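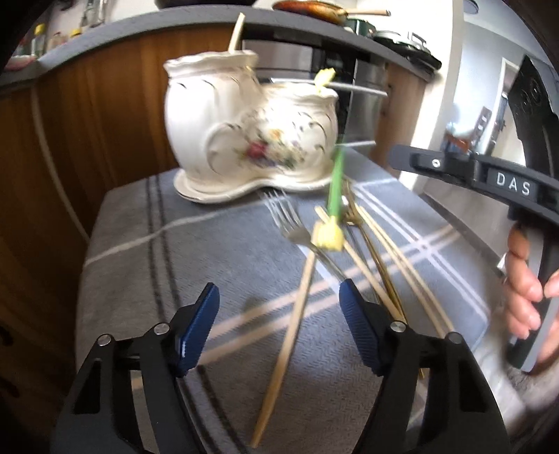
5.3 Finger pad slip and drop faults

Applies to the Bekow hand-held gripper, two-finger version with blue pads. Revised Mon 17 November.

Use this section when the gripper closes on an object and then loses it, or when the status light shows code 234 (grip lost). Thin, smooth items such as forks, spoons and wooden sticks bring out the fault sooner than bulky ones, so keep a few on hand for testing.

CAUTION: Power off the gripper before touching the pads or screws. The fingers can close without warning when a fault clears. If two people are working at the same table with a gripper each, both units must be off.

Checking the pads

1. Turn off the gripper and wait for the light to go out.
2. Open the fingers fully by hand. Do not force them past the stop.
3. Wipe each blue pad with a lint-free cloth and plain water. Do not use alcohol or dish soap.
4. Look along the face of each pad for cuts, dents or a lifted edge. Replace the pads in pairs, even if only one is damaged.
5. Check the silver screws near the pads. Tighten any loose screw until it just stops turning - too tight and the pad can no longer tilt.
6. Press each pad with a thumb. It should move slightly and spring back.

Note: Units shipped from the Usthorpe plant before July have a softer pad. These wear out after about 500 grips on metal cutlery. The replacement pad fits without changes.

Testing the grip

1. Turn on the gripper and wait 9 seconds for the self-check.
2. Lay one fork on a cloth-covered table. Pick it up by the handle and hold it level for 5 seconds.
3. Repeat with a thin wooden stick.
4. Set out several utensils so they overlap and pick one from the pile. If it catches on another, open the fingers and start again. Do not pull.

CAUTION: Keep cups, vases and other china out of the test area. A long utensil that turns in the fingers can swing well past the pads and knock them over.

If the fork passes and the stick slips, the pads are not meeting evenly. Go to 5.4, Finger alignment.

If code 234 comes back with new pads fitted, stop using the gripper. Tag it and send it to Skusside Service with the old pads in a bag. Do not open the finger housing - the spring inside is under load.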